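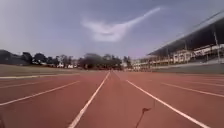 Leonardo Negri는 이 절의 이전 판에서 광축 정렬을 콘솔 등록보다 앞에 둔 순서가 잘못되었다고 알려 왔다. 등록되지 않은 게이트는 수광 레벨을 콘솔로 보내지 않으므로 정렬 결과를 확인할 수 없고, 등록한 뒤 같은 작업을 되풀이하게 된다는 내용이다. 본 판에서는 지적에 따라 등록을 먼저, 정렬을 나중으로 옮겼다. 이전 판의 인쇄본을 쓰는 경우 해당 쪽을 교체하십시오.

2. Celora 광전식 계시 장치의 현장 설치

2.1 적용 범위

이 절은 직선 주로에서 Celora 게이트와 Sturska 콘솔을 연결하여 구간 기록을 측정하는 절차를 다룬다. 곡선 구간 계측, 사진 판정 장치와의 연동, 전광판 출력은 각각 별도의 절을 참조하십시오. 훈련용 측정과 기록회용 측정의 설치 절차는 동일하며, 출발 신호의 입력 방식만 다르다.

콘솔 펌웨어는 빌드 2,675 이상이어야 한다. 그 이전 빌드에서는 게이트 등록 화면의 메뉴 이름이 다르고, 수광 레벨이 막대 대신 문자로 표시된다. 빌드 번호는 콘솔의 [설정] > [장치 정보]에서 확인한다.

2.2 설치 전 확인

설치를 시작하기 전에 다음 항목을 확인하십시오.

- 콘솔 배터리 잔량. 표시등이 황색이면 충전 후 사용한다.
- 게이트의 송광부와 반사판이 같은 쌍인지 여부. 밑면의 쌍 번호가 일치해야 한다.
- 삼각대 고정 나사의 풀림.
- 렌즈와 반사판 표면의 먼지. 동봉된 천으로 닦고 용제는 사용하지 않는다.
- 출발 센서 케이블의 피복 손상.

주의: 우레탄 포장면에 삼각대의 금속 스파이크를 직접 박지 마십시오. 반드시 고무 발을 끼운 상태로 세운다. 포장면 파손은 제품 보증의 대상이 아니다.

Wusalley 경기장처럼 시설 관리 부서의 사용 승인이 필요한 곳에서는 측정할 레인과 장비를 둘 레인을 신청서에 따로 적는다. 장비를 둘 레인에는 측정이 끝날 때까지 다른 주자가 들어오지 않도록 조치한다.

2.3 게이트 배치

1) 측정 구간의 시작선과 종료선을 정한다. 포장면에 이미 표시된 선을 사용하는 경우 그 선이 해당 종목의 공식 표시인지 시설 도면으로 확인한다.
2) 시작선의 한쪽에 송광부를, 반대쪽에 반사판을 세운다. 두 장치를 잇는 선은 레인 선과 직각이 되어야 한다.
3) 종료선에도 같은 방법으로 게이트를 세운다.
4) 중간 구간 기록이 필요하면 추가 게이트를 구간 경계에 세운다.
5) 모든 송광부를 주로의 같은 쪽에 둔다.
6) 광축 높이를 주자의 허리 높이에 맞춘다. 모든 게이트의 높이는 같아야 한다.

참고: 광축이 낮으면 앞으로 뻗은 다리가 몸통보다 먼저 빔을 차단하여 기록이 실제보다 빠르게 나온다. 높이를 바꾼 경우 그 전후의 기록을 직접 비교하지 마십시오.

구간 거리는 강철 줄자로 잰다. 보폭이나 휴대전화의 위치 정보로 정한 거리는 콘솔에 입력하지 않는다. 줄자는 레인 안쪽 선과 나란히 펴고, 처짐이 없도록 포장면에 밀착시킨다. 잰 값은 [구간] > [거리 입력]에 미터 단위로 기입하며, 속도 값은 이 거리를 바탕으로 자동 계산된다.

2.4 콘솔 등록

1) 콘솔의 전원을 켜고 [장치] > [게이트 등록]을 선택한다.
2) 무선 채널을 지정한다. 출고 시 설정은 채널 17이다.
3) 시작선 게이트의 전원을 켠다. 콘솔 목록에 쌍 번호가 나타나면 [시작]으로 지정한다.
4) 나머지 게이트를 주행 순서대로 하나씩 켜고 지정한다. 여러 대를 동시에 켜면 목록의 순서가 바뀔 수 있다.
5) 마지막 게이트를 [종료]로 지정하고 [저장]을 누른다.

참고: 같은 경기장에서 다른 Sturska 콘솔이 동작 중이면 채널을 서로 다르게 설정하십시오. 채널이 겹치면 상대 콘솔의 게이트가 목록에 나타나며, 이를 잘못 지정해도 경고가 표시되지 않는다. 채널을 바꾼 뒤에는 게이트의 전원을 껐다가 다시 켜야 새 값이 적용된다.
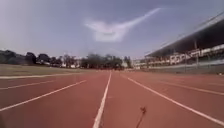
등록이 끝난 게이트는 전원을 꺼도 콘솔에 저장된 지정값을 유지한다. 다음 설치 때 같은 게이트를 같은 위치에 쓰면 이 단계를 생략할 수 있다. 위치를 바꾸어 쓸 때는 [전체 해제]를 실행한 다음 처음부터 다시 등록한다. 일부만 해제하고 순서를 고치는 방법은 지원하지 않는다.

2.5 광축 정렬

1) 콘솔에서 [정렬 모드]를 선택한다. 이 모드에서는 기록이 저장되지 않는다.
2) 송광부의 조준 홈을 통해 반사판의 중앙을 맞춘다.
3) 수광 레벨 막대를 보면서 송광부를 좌우로 조금씩 돌려 막대가 가장 긴 위치를 찾는다.
4) 같은 방법으로 상하 각도를 맞춘다.
5) 고정 나사를 조인다. 조이는 동안 막대가 짧아지면 3)부터 다시 한다.
6) 손으로 빔을 가려 콘솔의 차단 표시가 켜지는지 확인한다.
7) 모든 게이트에 대해 반복한 후 [정렬 모드]를 종료한다.

주의: 해가 낮은 시간대에는 수광부로 직사광이 들어가 레벨이 불안정해질 수 있다. 이때는 송광부와 반사판의 위치를 주로 좌우로 맞바꾼다. 렌즈에 테이프나 임의의 가림막을 붙이지 마십시오. 차광이 필요하면 Baloch 후드를 별도로 장착한다.

2.6 재감지 방지 시간

한 주자가 빔을 통과할 때 팔과 몸통이 따로 감지되는 것을 막기 위해, 첫 차단 이후 일정 시간 동안 들어오는 신호를 무시한다. 기본값은 300 ms이다. 값은 [설정] > [입력] > [재감지 방지]에서 변경한다.

값을 늘리면 이중 감지는 줄어들지만, 뒤따르는 주자가 가까이 붙어 통과할 때 그 기록이 누락될 수 있다. 한 명씩 출발하는 측정에서는 기본값을 유지하십시오. 변경한 값은 측정 파일의 머리말에 함께 기록된다.

2.7 시험 측정

1) 콘솔에서 [새 측정]을 열고 파일 이름을 입력한다.
2) 한 사람이 걷는 속도로 전체 구간을 통과한다.
3) 게이트별 통과 시각이 주행 순서대로 표시되는지 확인한다.
4) 같은 사람이 뛰는 속도로 다시 통과한다.
5) 두 번 모두 누락과 이중 감지가 없으면 시험 파일을 삭제하고 본 측정을 시작한다.

통과 시각의 순서가 뒤바뀌어 있으면 2.4의 지정이 잘못된 것이다. 특정 게이트의 시각만 비어 있으면 그 게이트의 광축을 다시 정렬한다. 모든 게이트의 시각이 비어 있으면 채널 설정과 콘솔 안테나의 체결 상태를 점검하십시오.

측정 도중 삼각대를 건드렸거나 강풍으로 반사판이 움직인 경우 해당 게이트에 대해 2.5를 다시 수행한다. 그사이에 저장된 기록은 파일에서 [보류]로 표시하고 삭제하지 않는다.

2.8 철수

1) 콘솔에서 측정 파일을 닫고 외부 저장 장치로 복사한다.
2) 게이트의 전원을 끈다.
3) 송광부와 반사판을 쌍 번호대로 묶어 보관함에 넣는다. 렌즈 덮개를 씌운 뒤 렌즈가 위를 향하게 둔다.
4) 삼각대의 고무 발에 묻은 고무 알갱이를 털어 낸다.
5) 출발 센서 케이블은 꺾이지 않도록 둥글게 감는다.

참고: 비를 맞은 장비는 보관함을 연 채 실내에서 말린 다음 닫는다. 배터리는 장비가 마른 것을 확인한 후에 충전하십시오.

최종 수정: 7월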